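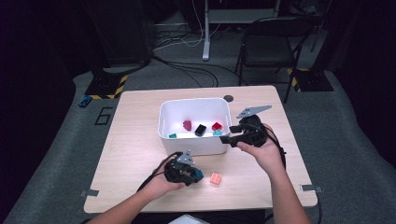 Building bricks and their bin, with a blue one held in front of it.

Why Do We Put Our Bricks Away?

If you have ever stepped on a building brick with no shoes on, you already know one very good answer to that question! But there are other answers too, and some of them are quite interesting, so find yourself a comfortable spot on the rug and let's talk about bins, bricks, and the funny little bumps on top of them.

Let's start with the bumps. They are called studs. Underneath, most bricks are hollow, and the hollow part is made so that it fits snugly over the studs of another brick. Push two bricks together and the studs press against the inside walls. The plastic bends a teeny, tiny bit (much too little for you to notice) and then squeezes back. That squeeze is what holds your tower up. Grown-ups who design bricks have a name for how tightly two pieces hold on to each other, and the name is "clutch." Isn't that a good word for it?

Now, clutch only works well when bricks are clean. A crumb of toast or a bit of rug fluff stuck inside a brick can keep it from pressing all the way down, and then your wall comes out a little wobbly and you don't know why. Bricks that live on the floor meet an awful lot of fluff. Bricks that live in a bin don't meet nearly so much, especially if the bin has a lid.

What makes a good bin? Well, smooth walls are nice, and so are rounded corners, where there's no sharp little crack for a piece to hide in. Some bins have a hole cut in the side for your fingers, and that's the handle. A pale bin is handy too. Pale plastic makes the colors show up, so a red brick or a teal one is easy to spot. Dark pieces are easy to spot as well, and that's a lucky thing, as black bricks seem to be the very best at hiding on a dark rug.

At the Vevolgate Toy Library, where I help out on Mondays, there is a brick set called the Cordeiro Harbor. It has 1,872 pieces! When it comes back from somebody's house, we have to check it, and we don't do that all in one go. We sort the pieces into bins first, and one person can sort roughly 500 before they need a stretch and a cup of juice. In April we found that 60 pieces were missing, and every one of them came back later in a sock. I still think about that sock.

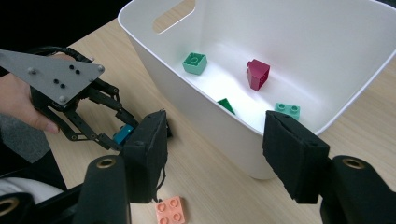

Slopes should get a bin of their own, according to Hiếu Văn, or else you end up digging for them every single time you want to build a roof. That's a very sensible idea, and it brings us to the big question of how to sort.

Lots of children sort by color, and it does look lovely, like a shop full of candy. But think about what happens when you need one small brick with two studs. If all your reds are together, that small brick is buried under big red ones, and red on red is hard to see. If you sort by shape, all the little two-stud bricks are in one place, in every color, and your eyes can pick out the one you want very quickly. Try it both ways and see which one suits you.

You can even turn it into a game. Take turns with a friend, one brick each, and say the shape out loud as it goes in. "Square one!" "Slope!" "Long one!" You could also try it using only one finger and one thumb, and you'll find out how slippery a small slope can be.

When you're done, have one last look under the table and behind the chair legs. Then slide the bin onto its shelf with the handle facing out, all ready for tomorrow's castle.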